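Fitted sheet keeps coming off the corners, deeper mattress

Posted by Seren Wynne in Home and Laundry

We replaced our old mattress in November with a Deltix, which is a good bit deeper than the last one. None of our fitted sheets will stay on it now. I tuck all four corners in at bedtime and by morning at least one at the head end has come up and is under my shoulder. The sheets are standard doubles, mostly bought around 2011, so they have had a lot of washing. Some are plain and some are printed.

I don't want to buy a whole new set if I can help it. Is there a way to make the old ones hold, or should I give up? I have a sewing machine but only use it for hems. I also wondered if the tumble dryer has shrunk them. 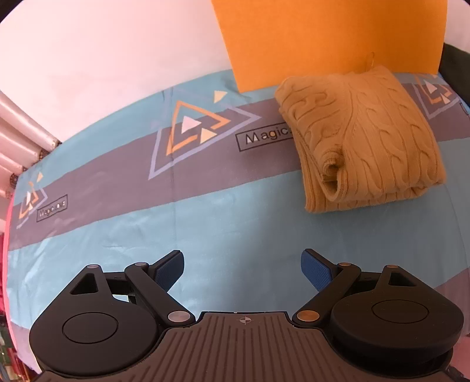 The blue one with the grey band, sweater still to be put away.

Bowen
Measure the depth of the mattress first, at the side, with any topper on it. Then turn a sheet inside out and measure the corner seam from the top down to the elastic. If the seam is shorter than the mattress is deep, or only just the same, it will never hold, whatever you do to the elastic. You want enough spare to go underneath by the width of your hand.

If the seam is long enough, the elastic is probably worn out. Pull it and let go. Good elastic springs back and old elastic stays wavy. You can replace it with a hem-only level of sewing. Unpick a small gap in the casing at each end of the corner, pin the new elastic to the old, pull it through, stitch both ends down and close the gaps. Do one corner and sleep on it before you do the other three.

As for the dryer, cotton does shrink a bit, mostly in the first few washes. Heat is also bad for elastic. I line dry ours and they last longer.

Grurkatow
just buy deep ones. had the same trouble and wasted a whole Thursday evening on it

Bila
I use sheet straps, the sort with a clip at each end and a short length of elastic between. They go across each corner under the mattress. You need to lift the mattress to fit them and it is easier with two people. They have held on ours, though I did have one clip tear a very thin old sheet, so fold the edge over before you clip it.

If some of the sheets are too shallow even for that, open out the corners, cut off the elastic, hem all round and use them as flat sheets. I did this with a pair we bought in 2000 and they are still on the spare bed.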